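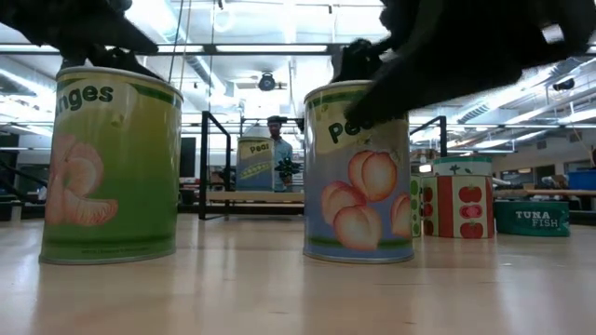

Leonie Grimshaw wrote back on the first draft of this card that it read as if the bench ran itself, and asked that the roster changes go in the same file as the sensor specs. They are now under Changes to the work, and her comments on the labelling guide are under Annotation.

Dalla Can Handling – data card

Maintainer: Shivam Negi
Annotation lead: Mamta Rastogi
Site contact: Harish Bhatia
Status: internal release, revised in September

Summary

Recordings of a two-arm workstation handling grocery cans on a tabletop at the Dalla packing site, together with the task logs kept by the operators on shift. The recordings were made to train and test a policy for sorting and repacking mixed cans from returned cartons. The logs were added later, at the request of the packing staff, and cover who was on the bench, what was handed back to a person and why.

The two parts can be used separately. Anyone reporting throughput from the recordings is asked to read the logs first.

Background

Returned cartons used to be opened and sorted by hand on the packing line. A packer pulled the cans, read the labels, set aside anything dented and rebuilt full cartons by product. The work was repetitive and heavy on the wrists. It was also where most new starters learned the product range, a point the original project plan did not mention.

The two arms took over the picking and placing of undamaged cans. Opening cartons, judging dents, dealing with torn labels and anything leaking stayed with people, as did the final carton check.

Contents

episodes/ – one folder per episode, with video, joint positions, gripper state and the task instruction in text
logs/ – operator logs, one file per shift, names replaced by role codes
labels/ – annotation files, keyed to episode folder
docs/ – labelling guide, bench layout, consent form, change history

An episode is one instruction carried out from start to finish or abandoned. Abandoned episodes are kept and marked. Please don't filter them out by default; the first internal report did, and its figures had to be withdrawn.

Objects

Canned fruit, vegetables and fish in mixed sizes. Products include oranges, peaches, peas, tomatoes and tuna. Tall cans and short wide cans are both present and behave differently in the gripper. Short cans are usually approached from above, and the policy is weaker on them when they stand close to a taller neighbour.

Labels vary in colour and lettering. Some have large printed names and some rely mostly on the illustration. The label is often turned away from the camera, and the instruction may then name a product that can't be read in the video. The annotation field label_visible records this.

Collection

Episodes were collected in two modes. In operator mode a person controls both arms and the recording serves as a demonstration. In supervised mode the policy runs and a person stands by to take over. The mode is in the episode metadata and also in the log. Where they disagree, trust the log. Operators filled it in at the time, while the metadata was written by a script that did not always register a takeover.

Camera position is fixed within an episode but was changed between collection blocks. Lighting is the ordinary overhead lighting of the room. Fast arm movement produces motion blur, mostly at the fingers, and no attempt has been made to remove it.

Annotation

Each episode carries an outcome, a handback reason where there was one, and a free text note. The handback reasons are:

slip – can moved in the grip or was dropped
wrong_item – arm went to a can other than the one named
blocked – neighbouring can or bench fixture in the way
judgement – item needed a decision from a person
person – operator stopped the arm for a reason of their own

Leonie Grimshaw objected to an earlier version that grouped the last two under "human error". A packer who stops the arm because a dent looks suspect is doing the job. The categories were split and the earlier files relabelled. A small number of older notes still use the old term – treat it as unassigned.

Outcome labels were first made by the project team and then checked by a packer. Agreement was good on slip and blocked, and poor on judgement. Mamta Rastogi keeps the list of disputed episodes, and the packer's reading is the one published.

Changes to the work

This section was drafted by Harish Bhatia from shift meetings and the operator logs.

Sorting is no longer a separate role. Staff who did it now rotate between the bench and the final check. The pay grade was kept. Bench work is classed as operating, which carries a short training course and a sign-off, and staff asked for the sign-off to be recorded on their file so it would count elsewhere.

Lifting has gone down. Standing has not, and supervised mode involves long stretches of watching. Several operators reported that this was more tiring than sorting. Rotation was shortened as a result, and the logs from before and after the change are marked in the change history.

Pace was the main point of disagreement. The first schedule assumed the arms would set the speed and the person would keep up with the exceptions. In practice the exceptions arrived in bunches and the check table backed up. Operators can now pause the bench from either side without entering a reason. Pauses are logged without a role code and are not available for performance review. Any use of this data must respect that condition.

New starters now spend their first weeks on the final check, with the product range taught from a reference shelf. Narendra Gautam considers this slower than learning at the sorting line and has asked for a hand-sorting shift to be kept for training. No decision had been made when this card was revised.

Known problems

Role codes in the earliest logs are inconsistent. Codes beginning with T may be a trainee or a technician.
Clock times in the logs and the video drift apart over a long shift. Align on the first gripper close.
Damaged cans are under-represented, as they were removed by hand before reaching the arms.
The peaches and apricots instructions were swapped in one collection block. The corrected text is in labels/ and the original in episodes/.

Permitted use

Training and testing of handling policies, and study of how work is shared between operators and the bench. People at the site may be visible in video. Consent covers research use inside the project only. Identifying, tracking or rating individual staff is not permitted.

Withdrawal

Staff can ask for their episodes and log lines to be taken out at any time through Harish Bhatia, without giving a reason. Removed episodes leave a gap in the numbering. Do not renumber.

Contact

Recordings and file formats: Shivam Negi
Labelling guide and disputed episodes: Mamta Rastogi
Rosters, consent and anything in Changes to the work: Harish Bhatia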